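In Praise of the Small Basket

Every house I have ever loved had a basket near the door with the little stuff in it. Tissues, gum, a pack of cards, the spare batteries, a tape measure, a sewing kit in a sleeve the size of a matchbook. My aunt's was wicker and sat on top of the freezer. Mine is plastic, it lives on the hall table, and I think it is the best thing I own. I'd like to talk you into getting one!

Storage people will tell you the opposite, of course. The fashion for years now has been a place for each kind of thing: a drawer with inserts, a clear tub for every category, labels in that skinny handwriting font. I have tried it. When I moved to Clegg I bought one of the Trendesum drawer systems with 8 little compartments, and I spent a very happy evening filling it. Batteries in one, lip balm in another, bandages in a third. It looked wonderful and I opened it to show people. By July I had stopped putting anything back. The tape was on the windowsill, the batteries were in a mug, and the compartments held whatever had been in my hand when I walked past.

I don't blame the drawer. It was well made and I gave it to my neighbor, who loves it and uses it for fishing tackle. But a drawer like that asks you to make a decision every time you tidy, and small things come into a house by the dozen. Is a pack of wet wipes a bathroom thing or a car thing? Where does one foreign coin go? You come home at six with a bag over each arm and you are supposed to sort?

A basket asks for nothing. You drop it in. The whole business takes a second, and that second is short enough that even a tired person will do it, and a child will do it, and (this took a while) my husband will do it.

The objection I hear most is that a basket turns into a heap, and then you can't find anything. Fair enough, if you use a big one. I have seen baskets you could bathe a dog in, and yes, whatever goes to the bottom of those stays there until the next move. So get a small one. Small enough to carry in one hand, and low enough that you can see most of what's in it without digging. When it's full, it's full, and you take ten minutes and clear it out. I do this at the kitchen table with the radio on and I look forward to it, which I know says something about me.

My other rule is that things go in packed. Loose things are what make a heap. A tissue pack, a boxed this, a wrapped that: they have corners and flat sides, they lean on each other, they stand up. You can fit an amazing number of them together if they're all still in their wrappers, and you can read them like the spines of books. Loose things slide underneath and tangle. If I buy something that comes without a box, I find it one. Old tea tins, the carton the light bulb came in, anything with a lid. 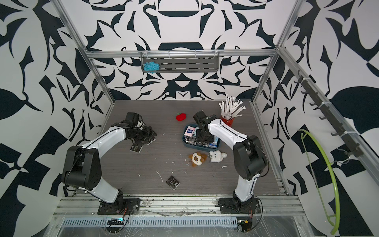

A blue basket at its best: well filled, the tissues in the front corner, and a red cup for the tall things.

And look at the cup, please, because the cup is the other half of my argument. Long thin things are the enemy of any basket. Straws, skewers, pencils, chopsticks, those wooden coffee stirrers that everyone brings home and no household has ever used up. Lay them in flat and they work their way down to the bottom. Stand them in and they lean over and poke out through the sides. Give them a cup of their own, right next to the basket, and the trouble is over. They fan out like flowers. I keep mine so close that the two touch, and I think of them as one piece of furniture.

I'm fond of a strong color for both. A blue basket and a red cup! You could find those half asleep. I know beige is easier to live with, and the woven gray ones at Flullik are handsome, I have picked them up more than once and stroked them. But a gray basket on a gray table disappears, and a thing that disappears doesn't get used. The hall table is where I lose my keys. I want something there that shouts a little.

Then there's the strawberry. Anyone who keeps a basket for long enough will end up with one soft, silly thing that belongs nowhere near it, and I'm all for that. Ours is a knitted duck. It came from a fair in Jovach and it has no job whatsoever. I used to move it to the bedroom, where it seemed to want to be, and it would be back by the basket within 2 days, carried there by one child or another. Now I leave it. A plush strawberry with a green top would do just as well, maybe better, it has the right shape for a table. A spot where people put things down ought to have something on it that's nice to see when you come in.

Cost comes up too, so let me say that this is the cheapest improvement to a house I know. I paid 5 dollars for my basket, and the cup was already in the cupboard, the last one of a picnic set. The drawer system cost many times that, and came with a booklet.

I should be honest about where the basket fails. It's no good for medicine, which should be up high and shut away. It's no good for paper, either. Receipts, school notes, coupons and stamps all die in there, they get soft at the edges and wrap themselves around other things. Paper needs a clip on the wall. And it can't be the only storage you have. The basket is for what you reach for on the way out or drop on the way in, and the rest of the house still has to be a house, with shelves and so on.

I once read through a home organizing forum thread with 1,092 replies on how to arrange a junk drawer. I read all of it, over a week of lunches, and enjoyed it enormously. People had cut foam to fit. Someone had made a tray for rubber bands, sorted by width. I admire that kind of care and I would like to visit those kitchens, and I still came away wanting to write to each of them and say: try a basket, just for a month, put it by the door.

Start with tissues. Put the pack in a front corner where you can grab it without looking, then fill in behind it with whatever is on the table right now. Stand the long things in a cup. If there's a small stuffed fruit in the house, you already know where it's going.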